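Spent Sunday going through a year of electric bills for the apartment. Total use was 3,849 kWh. Posting what I found in case it helps anyone.

The fridge is the biggest single item. It came with the place and is older than I thought. The meter had it at 531 kWh for the year.

Water heater is on a separate line with Farkthorpe, so it isn't in that number.

Standby stuff (TV, router, printer) came to about 400. I put the TV and printer on a switched strip.

Small kitchen appliances barely show up. They draw a lot but only for a few minutes.
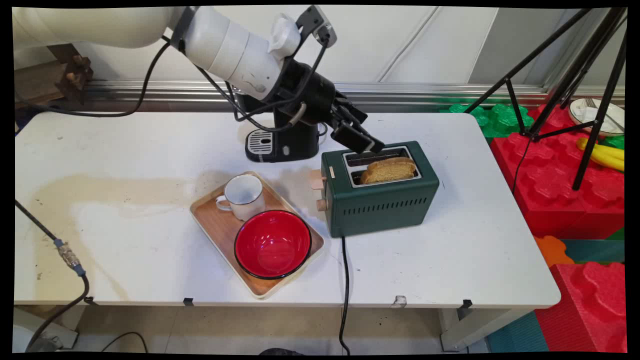
Toaster and espresso machine.

Next bill comes in September. Will post it then.

Recent posts
Reading an Osport plug-in meter
Window seals, part 2
Switching from Molefe: what changed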